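Community Help > Outdoor Data Collection > Night Driving

Splitting night street recordings for a navigation model

Posted by Larkari

Our group is gathering night driving examples for a small sidewalk and street robot. The policy is to learn steering and speed from recorded runs. We have about 2,000 short clips and must decide which of them to keep. Many look like the following, with open pavement and very little else within range of the headlight. 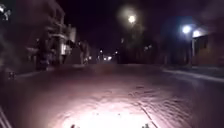
Lit pavement ahead, with a thin crack at lower right.

Should such clips be removed as uninformative, or does the model require them? A second matter concerns labels. Our annotators disagree on whether an unidentified item on the road should receive a class name.

Ilari Ruotsalainen

I would advise keeping the plain clips, but at a reduced share. A model trained only on eventful clips tends to brake for cracks and glare. In the Sudon set we retained one plain clip for every 4 clips containing an obstacle, and false stops declined over the following weeks.

With regard to labels, annotators should record only what they are able to establish. The clip below would be entered under "unknown, low, on roadway" – no further class is needed for steering.
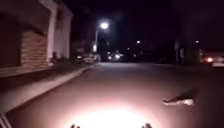
Small elongated item on the right half of the road; class left as unknown.

Please also divide training and test data by street and not by clip. Neighboring clips share the same lamps and curbs, and a random split will overstate your results.

Chidiac

We just drop everything dark. Daylight clips train faster.

Brekano

The previous reply may suit a daytime product, but it does not address the request. I agree with Ilari Ruotsalainen and would add a separate tag for changes in surface height. Raised edges are easily missed at night when annotators attend to the roadside, particularly where there is a stall or other structure to look at. In a clip such as the next one, the slab edge at right and the fragment at its left end should each receive a tag before the stall is labeled.

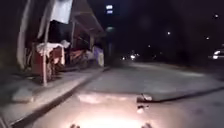 Suggested order for annotators

Surface edges and steps
Loose items on the roadway
Curb line
Vehicles and distant lights
Stalls and buildings

Have 2 annotators label each clip independently, and return disagreements to a reviewer.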